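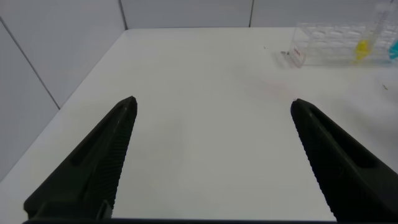

Ticket 687: Label printer skips every second label after firmware update
Opened by: Nhi Mai
Assigned to: Kalliopi Softić
Product: Plorora desktop label printer, Fanda print server
Site: Vurport, ground floor
Status: Open, workaround in place. Since the update on Sun 18 June the printer feeds one printed label and then one blank. Same result from the Fanda queue and from a direct USB connection, so the server is probably not at fault. Stock is the 30 mm gloss white roll, bright white with very little contrast at the gap, much like the plain white surface between the two black gripper fingers. The matte roll does not show the problem.

Steps tried by reporter
Power cycle, printer and server. No change.
Deleted and re-added the queue. No change.
Cleaned the gap sensor with a dry swab. First label fine, then blanks again.
Swapped in a new gloss roll from a different box. No change. 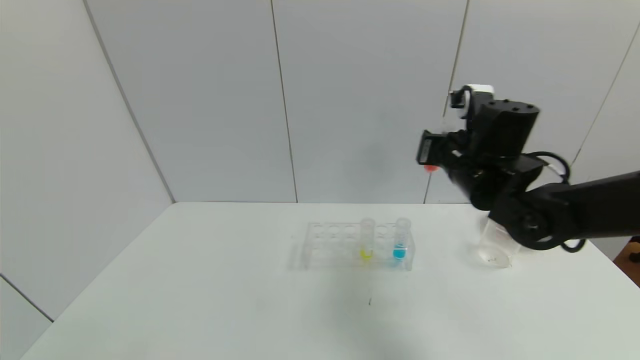
Reply, Kalliopi Softić
The sensor threshold is reset to the factory value by this update. The old value was 23 on your unit, according to the last config export from October. It now reads 60. At 60 the printer misses the first gap on gloss stock and runs on to the next one.

Please do the following:
Hold Feed until the light blinks twice, then release.
Open the service page and go to Media, Sensor, Manual.
Set threshold to 23 and save.
Run the calibration with the gloss roll loaded. It will feed several blanks.
Print the built-in test page before sending anything from the queue.

Do not use Auto on the same page. It overwrites the manual value.

Reply, Nhi Mai
Threshold set, calibration passed. Test page is correct. Printed a batch from the queue, no blanks. After a restart the value was back to 60 and the fault returned. Setting it again fixes it until the next restart.

Reply, Kalliopi Softić
Reproduced on the bench unit. The manual value is written to memory but not to the saved profile. Passed to the Lò firmware group with both config exports attached. Until there is a fix, leave the printer powered on overnight and turn off the sleep timer under Power. If it does restart, load profile 2, which I have sent to you as a file, before the first job of the day.

Ticket stays open. Priority changed from high to normal.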